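Truter Two-Finger Gripper, Cable and Harness Package
Print this page | E-mail this page

Item group: Grippers and end-of-arm tooling
Supplied by: Ikemora Automation Supply

The Truter is an electric two-finger parallel-linkage gripper sold for light handling work. The cable and harness package adds what most buyers need to pick up wire, small harnesses and other soft, irregular parts: a wrist camera bracket, a set of spare fingertips, and the Kemo controller with its force-limit settings turned on.

This page covers what the package includes, what it costs to own, and what to have ready before you order. If you are still choosing between a gripper and a fixed feeding device, read the planning notes first.

What is in the box

Gripper body with fingers fitted
Kemo controller, power supply and cables
Adapter plate for one arm (state the arm model on your order)
Wrist camera bracket, camera not included
One spare set of fingertips
Hardware kit and hex keys
Printed setup guide

The arm, the stand and the safety equipment are separate purchases. So is the camera. The bracket takes most small cameras with a standard tripod thread.

Price and payment

The package lists at $4000. The gripper alone, with no controller or bracket, is $2000, and is meant for customers who already run a Kemo controller and want a second unit. Both prices are before freight and sales tax. Lead time is 7 weeks. Orders placed in July may ship later on account of our annual stock count.

We invoice half at order and half at shipment. School and public agency purchase orders are accepted with no deposit. List prices apply to single units; ask for a quote if you are equipping more than one station.

Planning your budget

The gripper is seldom the largest line in a wire handling project. Customers who come back to us with a revised budget have usually left out one of the following.

Integration time. A gripper that mounts in an afternoon can still need weeks of work on pick positions. Loose wire does not lie the same way twice, and a program written for a rigid part will need to be rewritten or taught again. If you plan to train the arm from recorded picks, budget operator hours for the recording as well as for the cleanup of the data.

Fingertips. Tips are a wear part. Insulation is soft, but terminals and crimped ends are not, and they mark the pads. Keep one set on the shelf and inspect the fitted set at each monthly service. Huet textured pads fit the same holes and hold thin wire better than the smooth pads we ship as standard.

Floor space. Measure with the arm at full reach, and allow for a person to get to the table from at least one side. Carts and boxes need a place outside the reach of the arm.

Lighting. Large windows and a shiny floor cause trouble for a wrist camera, which points in a new direction every time the arm moves. Set a fixed exposure or put a shade on the window side. Test in the morning and again at 3 p.m. before you sign off on the station.

Service. A yearly inspection costs $1552, travel included, and can be booked when you order. It covers linkage wear, screw torque, cable strain relief and a controller update.

Handling wire with this gripper

Set the force limit low and raise it in small steps. Grip a bundle where it is narrowest. Loops left standing above the fingers can catch on the arm or the bracket, so check the clearance on the whole path, including the return move. For mixed gauges, set the limit for the thinnest wire in the bundle.

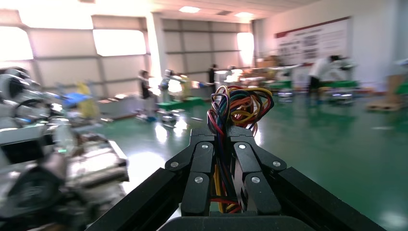 Two-finger gripper holding a bundle of multicolored insulated wire, seen from the wrist.

Before you order

Please send us the arm model and payload, the weight and widest point of the bundle, the wire gauge, and whether the ends are stripped or terminated. A phone photo of the parts is enough for a first answer. We do not need drawings at this stage.

If you can, send a small box of sample parts too. Celeste Mendes runs sample tests at our shop and will return the parts with a short written report. There is no charge for the first test. Questions on quotes, lead times and purchase orders go to Esmaeil Mohammadi in sales.

Returns

Unused packages can be returned within 30 days in the original box. Adapter plates cut for a specific arm are not returnable. Fingertips are returnable only in a sealed bag.

Related items

Huet textured finger pads, set of two
Kemo controller, spare power supply
Truter gripper body, no controller
Wrist camera bracket, extended
Cable strain relief kit
Planning sheet: first-year costs for a single-arm station

This site uses cookies to remember your quote list and to count page visits. By continuing to browse you accept our use of cookies. Accept | Cookie settings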